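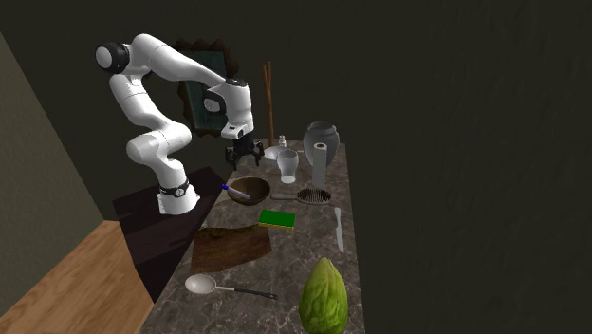

The problem is with the pick step of our simulated kitchen task, and I open this ticket because our team cannot continue without a solution. We are a student team in the robotics course, and our project is called Narotham. The arm must clear a counter one object at a time, in the order written in the task file. The first object in our list is the marker which rests in the brown bowl, with the blue cap over the left rim. The gripper goes to the far left edge of the counter, behind the bowl, with the fingers open, and there it stays until the episode ends by timeout. It gives no error in the console. The same scene file was used for all the tests below, unless I write something different.

Ticket: Narotham / pick step does not start descent
Opened by: Shiyu Zheng
Assigned to: Ayanda Ngcobo (course lab support)
Priority: high for us, the demo is in October
Status: closed, see last entry

What we expect
The arm moves to the pre-grasp pose above the marker, goes down, closes the fingers, lifts, and moves to the drop zone.

What happens
The arm moves to a pose which is not above the marker. The descent never begins. After 225 simulation steps with no change, the task manager writes "phase: approach" one more time and the episode is finished. The score is zero, also when the other phases are switched off.

What I tried before I opened the ticket
1. Restarted the simulator and deleted the cache folder. Same result.
2. Changed the target from the marker to the sponge. The arm goes to a different place, but it is also wrong, and it is wrong in the same direction. This made me think that the problem is not in the grasp planner.
3. Made the position tolerance bigger. Then the descent starts, but the gripper goes down beside the object and closes on air. I put the tolerance back to the old value.
4. Removed the glass and the vase from the collision list, in case the planner was afraid of them. No difference.
5. Ran the example scene from the course, with one cube on a table. It works every time.

Reply from Ayanda Ngcobo
Thanks for the clear list. Points 2 and 5 together are useful. Can you send me the value of the robot base pose in your scene file, and the value which the planner prints at start? Please also say which version of Fododer you have. Several groups updated it last week and the update changed how the base frame is read.

Reply from Shiyu Zheng
We have the version from the course page, not the new one. I will check with the others in my team whether somebody updated on the shared computer.
The base pose in the scene file and the base pose in the planner are not the same. In the planner it is at the origin. In the scene it is moved to the side, to make the base stand next to the counter. I thought the planner reads this from the scene. Maybe this is my mistake.
One more thing I saw: the log says "objects loaded: 9" and then "frames loaded: 9". I don't know if the robot should have its own frame in this list.

Reply from Ayanda Ngcobo
Yes, the robot should have a frame there. The number of frames must be one more than the number of objects. So the planner never receives the base frame and takes the origin as default, without a warning. In the cube example the base is at the origin already, therefore you don't see any problem there.
Please open the file with the scene settings and look for the block of the robot. It needs the line publish_base: true. If you copied the block from the older Flidumley template, this line is missing.

Reply from Shiyu Zheng
We did copy it from Flidumley. I added the line and now the log says 10 frames. The gripper goes over the bowl, a very big improvement!
But there is a second problem. The descent starts and then stops some distance above the marker. The console now prints:
collision predicted: finger_left / bowl
I have run it 50 times with different random seeds and it was the same in all of them.

Reply from Ayanda Ngcobo
Good, this one is easier. By default the collision shape of a bowl is a closed hull, so for the planner your bowl is a solid block and the marker is partly inside it. Change the collision type of the bowl to "decomposed". It makes the loading slower, but only the first time. Do the same for the glass if you want to put something inside it later. Please do not turn off the collision for the bowl completely. In another group the gripper passed through the dish and the judge script gave a penalty.

Reply from Shiyu Zheng
I changed it for the bowl and for the glass. The first load was slow, as you said, and the next ones were normal. The marker is now picked and lifted. I turned the grasp by hand to go across the body of the marker, as the automatic one wanted to take it by the cap and it slipped.
I also ran the long test during the night, with small random changes to the positions. It did 2,049 episodes and there was no timeout in the approach phase. There are still some drops when the arm moves fast, but I will open a separate ticket for this - it is a friction question, I think, and it has no relation with the frame.

For other teams who find this ticket
- Compare the number of objects and the number of frames in the log. With one robot there must be one frame more.
- If the arm is wrong by the same distance for each object, look at the base pose before you touch the planner.
- A bigger tolerance hides the error and does not repair it. I lost one full evening with this.
- Bowls and glasses need the decomposed collision type.
- The old Flidumley template is still linked on the project page of group Yao. Please don't copy the robot block from there.

Reply from Ayanda Ngcobo
I asked group Yao to change the link. I also added a warning to the start script for when the base frame is missing, you will get it with the next pull. Closing this one. For the drops, please attach the gripper force log to the new ticket.

Closed 2020-04-02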